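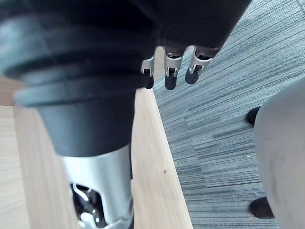 Well, we did it the hard way again! If you left early to beat the traffic, I'm sorry, because you missed the only good part. Jollmont had the ball for what felt like the whole second half, our back line was out on its feet, and then Aoife Heffernan picked up a loose clearance, looked up once and hit it from way out. I was standing behind that goal with a mouthful of pretzel and I still don't know how the keeper got beaten at her near post. Final score 2-1, and that puts us into the county cup semifinal for the first time since we moved over to Rawashdeh Park.

I should say a word for Firouzeh Shirazi too. She played all 95 minutes on an ankle that was taped up like a parcel, and she won just about everything in the air. Coach wanted her off at the break (she was not having it). She also set up the first goal with that long throw of hers, which we've all been teasing her about since June.

The bad news is the yellow cards. We picked up far too many for arguing, me included from the sideline, and one more silly one could cost us a midfielder for the semi. Please, everybody, let the captain do the talking.

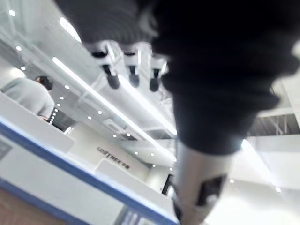

Semifinal: getting there

We play Lavomitz away on 14th July, kickoff at 2. The bus leaves from the clubhouse and the seats go fast, so put your name on the sheet by the door or text me. Their ground holds 2,000 and they usually fill one side of it, so I'd love to see at least 100 of us making a racket on the other. Bring the drum! Stiter Bakery is doing the sandwiches again, and yes, I asked for more of the egg ones.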